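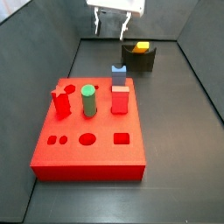
Which shape sorters may be lent to families in August?
Boards may be lent once every block has been matched to its opening and the set has been entered in the lending register.

To all members of the Danville Toy Library list:

The query above was received from the Beltstead branch and is answered here for the benefit of all branches. The earlier notice is quoted below for reference.

On 20th July, Rajeshwari Venkataraman wrote:
> Branches are asked to check all shape sorters before the
> summer lending period. The Danville collection holds 58
> boards, and 2 of these remain at Sastry Hall for repair.
> Please do not substitute blocks from another set, even
> where the color is the same. A block that is forced into
> the wrong opening can damage the edge of the board.

Two points require clarification. First, the star is to be tried in its own opening in the upright position, and it should go in without pressure. Branches have reported stars that lean when seated; such sets may be lent if the block can be lifted out by a child. Second, an oval opening with no block is to be recorded as incomplete on the Jernudari form. The board may still be used at branch play sessions.

Replacement blocks should be requested by set number. Requests that give only a color cannot be processed.

Rajeshwari Venkataraman
Collections Office
Danville Toy Library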